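Read the "Known problems" section before you use the hang time column. People keep skipping it, and then they write to ask why a high school punter has better numbers than a grown man.

# okance-punts

Punts from two seasons of the Okance league, amateur American football, 15 teams. One row per punt. Hang time, gross distance, net distance, field position, what the returner did with the ball, and a few things we wish we'd left out.

The raw log has 1661 rows. The cleaned file has 1581. If you quote a result, say which file you used. They don't agree on everything, and the raw one is much kinder to the punters.

## Why it exists

Every coach in the league will tell you that a punt with good hang time is worth more than a long one. Maybe so. When we asked where that came from, the answers were a clinic, another coach, or television. The league's own stat sheets record gross distance only, so whatever people believe about hang time, they don't believe it on the strength of league stats.

Miklós Balogh began timing punts from the stands with a sports watch. Etelka Erdős joined him a few weeks in and pointed out that he was starting the clock at the snap. Everything from before she said that is gone, and I think that was the right call, although Miklós still has the notebook.

We wanted to know if hang time says anything about return yards once you know how far the ball went. We still don't know. I'll say more about that further down.

## Files

- `punts_raw.csv`: as typed in, spelling mistakes and all
- `punts_clean.csv`: the same minus dropped rows, team names fixed
- `dropped.csv`: every removed row with a reason code
- `fields.csv`: one row per field, with notes on markings and slope
- `clean.py`: makes the second file and the third out of the first

`clean.py` needs nothing beyond standard Python. It prints a count when it's done. If your count doesn't match the one up top, you have an older raw file.

## Columns

| column | meaning | do I trust it? |
|---|---|---|
| `game_id` | home, away, season | yes |
| `los` | line of scrimmage, yards from own goal | mostly |
| `gross` | yards from line of scrimmage to catch or first bounce | depends on the field |
| `net` | gross minus return, touchbacks handled the usual way | depends on `gross` |
| `hang` | seconds from foot to catch or ground | see below |
| `result` | fair catch, return, downed, out of bounds, touchback, muff, block | yes, except `muff` |
| `ret_yds` | return yards, blank if no return | mostly |
| `wind` | none, light, strong, as judged by whoever was timing | no |
| `timer` | initials of the person with the watch | yes |
| `kicker` | a code that stays the same through both seasons | yes |

Note that `gross` here goes to the first bounce when nobody catches the ball. League sheets measure to where it stops. A punt that rolls forever looks average in our file and wonderful in theirs. We did it our way because a roll on baked August dirt says very little about the punter, and you're free to disagree. You can't convert one into the other from what's in here.

## How the rows were collected

One person with a watch, one person with a clipboard, both sitting as near midfield as the seating allowed. The clipboard person read the spot off the yard markers. After the game the sheet got typed up by whichever of the two had better handwriting that day, and Yuzuki Hamada checked it against the official play-by-play where there was one.

Where there wasn't one, nobody checked it. Those rows have `checked = 0`. Please don't filter them out and then tell me the data is clean. The unchecked games are mostly from the smaller fields, so throwing them away changes who is in the sample.
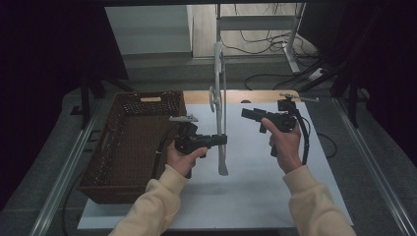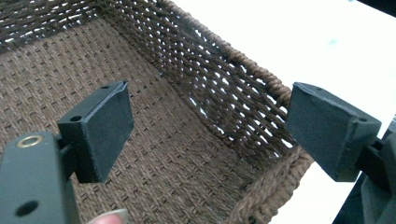

*Page last changed: June*

## Known problems

### Hang time

The watch is started and stopped by a human thumb. We had Tomás Esteves and Aranka Virág time the same punts for part of the second season, sitting apart and not comparing notes until the game was over. They disagree more than I'd like. Worse, they disagree in one direction: Tomás stops late on high balls, maybe because he's watching the returner instead of the ball. He says Aranka stops early. Both could be true.

Double-timed punts have the second reading in `hang_b`. Use both if you can. If you're about to rank kickers by hang time to a hundredth of a second, please look at `hang` and `hang_b` side by side first and see if you still want to.

The youngest kicker in the file looks like the best in the league. Every one of his home games was timed by Tomás. Draw your own conclusions, with care.

### Fields

Some of these fields are shared with soccer and have two sets of lines. Some have yard numbers only on the near side. One is shorter than it should be, and we only found out when Etelka paced it and then went back with a tape. The notes are in `fields.csv`. We didn't adjust `gross` for any of it, and I'd be suspicious of anyone who did without going to measure the place.

### Wind

Ignore it. "Strong" meant the clipboard was hard to hold.

### Muffs

Whether a ball was muffed or just bounced off the turf next to a man who wanted no part of it is a matter of opinion, and the opinion often depended on which team the person typing had come to see. If your result depends on muffs, you don't have a result.

### Which games got covered

The ones we could drive to. Teams at the far end of the league are thin in the first season and a little better in the second. Games played in heavy rain are nearly missing, and those are just the games with more punts. Anyone who wants to say something about punting in bad weather should collect their own.

## Dropped rows

Reason codes in `dropped.csv`:

- `B`: blocked at the line, no flight to time
- `P`: penalty, kick replayed
- `W`: watch not started, or started and forgotten
- `X`: two sheets for the same punt that can't be made to agree

Code `X` bothers me. When two people can't agree on a punt they both saw, the usual thing is to drop it and feel tidy. But it was the odd punts that caused the arguments, the shanks and the ones caught on the run near a sideline. Taking them out makes everyone look steadier than they were. They're in the file so you can put them back.

## What has been claimed from it

We know of three uses so far, and I'm not convinced by any of them.

**The Zaltero chart.** Somebody at a site called Zaltero put up a scatter plot of hang time against return yards with a line through it sloping the way everyone wanted. It leaves out fair catches. A fair catch is what good hang time is supposed to buy you. Put them in as zero-yard returns and the line changes quite a bit. Leave them out and you've only studied the punts where somebody chose to run. I wrote to them. The chart is still up.

**The Muvero training program.** Muvero sells a leg strength plan and their sales page says it was "built on real league punting data." If they mean ours, there's nothing here on strength, training, age, leg length or anything else a plan could be built on. There's a kicker code and a stopwatch reading.

**Our own first look.** Miklós split the punts at the middle value of hang time and found shorter returns in the upper half. He was pleased for an evening. Then Yuzuki split them by field position and most of the gap shrank, seeing that teams punting from deep in their own end kick it differently and face a different return setup. There may be something left once you account for that. It's small, and it's smaller than the disagreement between two watches. I wouldn't change a practice plan over it.

## What you could fairly use it for

Teaching, mainly. It's a nice messy file for a class on measurement error, and the double-timed rows are good for that. You could also compare how often different teams punt from the opponent's side of the field, as `los` and `result` are solid and don't need a watch. Some coaches in this league punt from places where I'd have thought anyone would go for it, and that's at least countable.

Please don't use it to scout individual players. Kickers are coded, but in a league this size anybody who follows it can work out who is who in ten minutes. We talked about removing the code. Without it you can't separate the kicker from the team, so it stayed, and I'm still not sure that was right.

## Antal Cup games

Cup games aren't included. There's a folder of sheets from the Antal Cup that Aranka has at home, timed by people we don't know using a method they describe as "the normal way." Until we find out if the normal way starts at the snap, they stay in the folder.

## Corrections

Open an issue with the `game_id` and the line number in the raw file. Film helps a lot. "I was there and it was longer than that" doesn't help, though we've had several. If we change a row we change it in the raw file too and note it in `changes.txt`, with the old value left next to the new one.

Team name fixes go in `clean.py`, never by hand in the clean file. It gets overwritten every time the script runs, and Tomás has lost an afternoon's work that way.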